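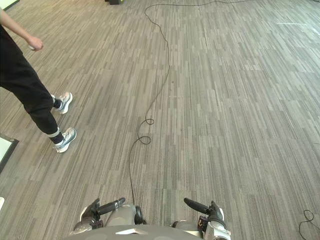

Carpet tile in grey, taupe, beige and charcoal, its streaks turned from patch to patch.

Trefor Harries has opinions about the floor and would like you to stop looking at the ceiling. Designers love ceilings, he says. They send him photographs of them. "Lovely lights. Then I ask what's going down underneath and they say, oh, something grey."

Something grey has been his living for most of his adult life. He buys, lays, lifts and cleans carpet tile for Kirketti, which looks after the floors of offices, libraries and one bowling club that he asks me not to name. We meet at the firm's depot in Sudlow, where the chairs stand on bare concrete. I mention this. He has heard it before.

"Plumber's taps," he says, and pours the tea.

The floor he most wants to discuss is a big one, 714 square metres in a building called Oltia, streaked from one wall to the other. It was chosen by a panel of people who had each been given a sample the size of a paperback. "You can't judge a stripe on a sample. On a sample it's a stripe. Lay it all one way and it's a runway, and everybody walks down the building as if they're late for a flight."

His answer was to turn the tiles so the streaks change direction as you cross the room. The trade calls it quarter-turn and has done so for decades, and he takes no credit for it, although he does bring it up three times. From standing height you get a faint grid, a sort of chessboard for people with poor eyesight. A replacement tile gets lost in it very quickly.

"If it all runs the same way, your new tile sits there like a gold tooth. Turn them about and I can swap one at lunchtime and have the manager stand on it and ask me when I'm going to start."

He keeps spares, of course. When Oltia was finished there were 363 tiles left over, and the client wanted to know why they had paid for tiles that were going in a cupboard. Harries told them to wait. The first coffee went down within the week, and he is too polite to say whose it was, except that it was the person who had asked.

I ask what he would do about a spill, and he brightens in a way he had not done for any question about design.

"Leave it alone for as long as it takes to find a clean cloth. Then press. That's the job. You lay the cloth over it and you press, and you lift it, and you fold it to a clean bit and press again."

And rubbing?

He closes his eyes. "People rub. They get down on their knees and scrub at it like they're getting burnt rice off a pot. Now you've got a stain and a bald patch, and you've rung me."

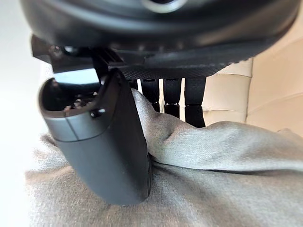
The cloth itself matters less than the catalogues would like. He has used old tea towels, bar mops, half a flannel shirt. What he will not have is anything with a strong dye in it, having once watched a helpful receptionist turn a small puddle of water into a large pink one. He also folds before he starts, into a pad, so there is something for the hand to lean on. Fingers make fingermarks, even through cotton.

He is relaxed about lint. Pale specks show up on darker streaks where the light comes across the floor, and clients send him close-ups with arrows drawn on. "Vacuum it," he says. "I write back, 'Have you tried the vacuum?' You'd be amazed how often there's a pause."

Cables bother him more. Everyone runs one across the floor for the afternoon, he says, and the afternoon goes on until June. Under a proper cover he can live with it. Loose, it will catch a toe, and if somebody tapes it down the tape takes the fuzz off when it comes up. He has been asked to clean up after tape more often than after wine.

We get on to Moffat, a job he did the year before Oltia, and the only one he would lay again for nothing. It had more than 4,000 tiles, plain brown, picked by someone who had since retired. There was no pattern to hide a thing. "Eight rooms of gravy," he says. "Every crumb, every chair mark. I still drive the long way so I don't have to pass it."

Would he put carpet tile in his own house? He considers the tea. His own place has floorboards, as it happens, and a rug his sister brought back from a holiday, with a stain near one corner that he admits to having rubbed.

"I was in a hurry," he says. "People were coming over."

On the way out he stops at the depot door, where somebody has put down one streaked tile as a mat. He looks at it, nudges it round a quarter with his boot, and goes to get his keys.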